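## Recoating a light wood tabletop

Applies to tables already finished with a water-based clear coat. Bare or oiled wood needs a different schedule.

1. Clear the top and wash it with warm water and a drop of dish soap. Wipe with plain water and let it dry overnight.
2. Check for wax. Put a drop of mineral spirits on a rag and rub one corner. If the rag picks up a yellow smear, clean the whole top the same way and change rags often.
3. Scuff with 220 grit, by hand, following the grain. Stop when the surface is evenly dull. Do not sand through to bare wood at the edges.
4. Vacuum, then wipe with a damp lint-free cloth.
5. Stir the finish. Shaking puts bubbles in it.
6. Apply a thin coat with a foam brush, one end to the other, and keep a wet edge. Do not go back over a pass.
7. Wait 2 hours at room temperature. Scuff lightly with 320 grit and repeat step 6.

Light use is fine the next day. Keep hot dishes and tablecloths off for 14 days.

Lap marks usually mean the coat was too thick or the room too warm. Sand flat and recoat. 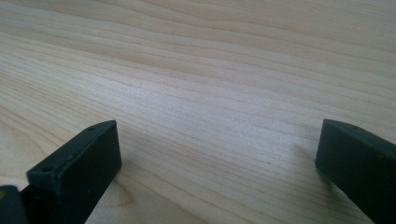
*Pale tabletop with a faint sheen over the grain.*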